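Tendholm Two-Arm Teaching Kit: Review After a Month of Dishes
By Magdalini Margaritis
11/04/2023

I bought the Tendholm kit to record kitchen tasks by remote control. You hold a pair of hand controllers, the two arms copy your motion, and the software saves everything as a demonstration you can train on later. My sessions were all at the sink, because washing up is the job I want the robot to learn.

Setup took most of an afternoon. The arms bolt down easily, but the Gumis software would not find the second wrist camera until I updated it. The printed manual covers an older version and skips that step. Support at Tresonbridge, where I ordered, answered the next morning with the right file.

Once it was running, the control felt good. The arms follow with a small delay that I stopped noticing by the second session. Grip is set by a trigger, and light pressure is hard to hold for long. I dropped a lot of cups early on. Thin rims are easier than handles, since you can put one finger on each side and close. Handles need the wrist turned first, and the left controller is stiff in that direction.

I recorded 200 demonstrations and threw out 37 of them, mostly for bad grips or for one arm waiting too long on the other. Deleting a bad take is two clicks. Trimming one is much slower, and I gave up on it.

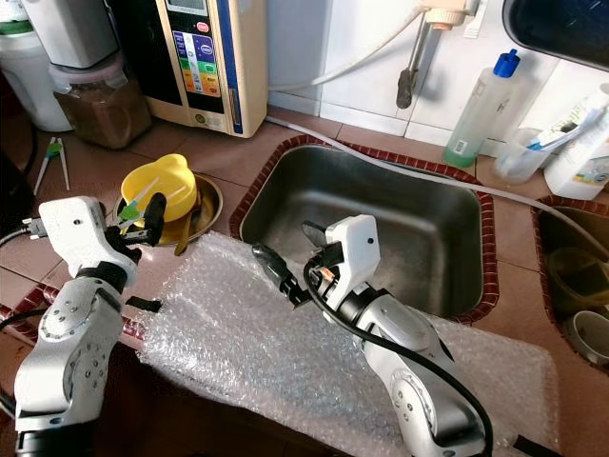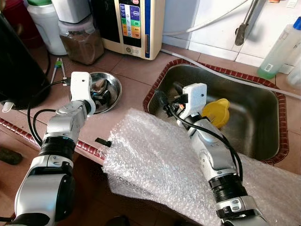
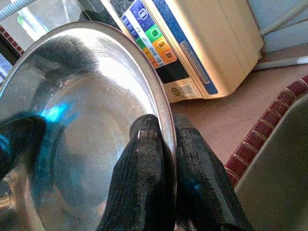

Sink work with the Tendholm arms. First two pictures: head camera. Last picture: wrist camera, with the fingers on the rim of the bowl.

The wrist view is the better one for steel bowls. From the head camera I often could not judge how far the fingers had gone past the rim. Glare is a problem in both, and I ended up recording later in the day.

Water is the other concern. The arms are not sealed, so I put bubble wrap over the front of the counter. Tendholm sells a sleeve set, but it was out of stock in July and still is.

The cables could be better placed. They loop out from the grippers, and I check them before each take.

I also tried the cheaper Kettle kit for 2 weeks. Its controllers are lighter, but it drops frames when both arms move together, and those takes were no use to me.

Buy the Tendholm if you need two arms and plan to record a lot. For one-arm jobs it costs too much. Mine came with an 18 month warranty that covers the motors but leaves out the finger covers.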